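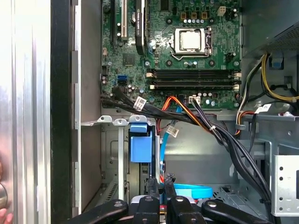
Fusach asked under our last post whether a method trained on one computer case tells us anything about the next one. It is a fair question, and this thread sets out our answer.

Home | Projects | People | News | Contact

2024-01-19
Posted by the Reltville Disassembly Group

1/ Our Plivard project studies how a robot arm can take desktop computers apart for repair and recycling. The arm is given no fixed list of positions. It chooses each movement from camera views.

2/ Training used 3,000 recorded attempts on a mixed stock of machines. A further 200 attempts, on case models kept out of training, were set aside for testing.

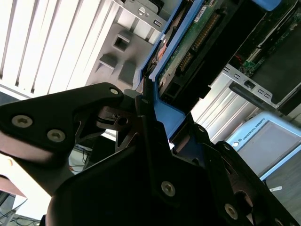
3/ Drive removal was the hardest step to learn. A small error in the angle of approach can jam a caddy in its rails, so we added a short correction stage - the arm pauses, compares two views and adjusts its grip before pulling.

4/ With the correction stage, fewer test attempts ended in a jam on case models the system had not met before. The gain was smaller for memory modules, where the clips differ a good deal between makers.

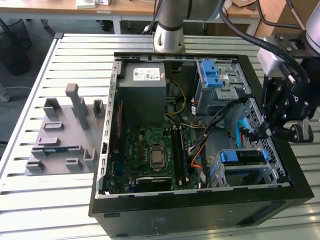
5/ We compared two camera arrangements across 6 case models. A view from the gripper alone was enough for most drives. Cables were another matter - the wider view helped the arm plan a path past them, and we now use both.

6/ The Tierney data set, with 400 of the recorded attempts and our notes on failures, will be released in February. Groups wishing to test their own methods on it may write to us through the contact page.

© Reltville Disassembly Group | Contact | Back to top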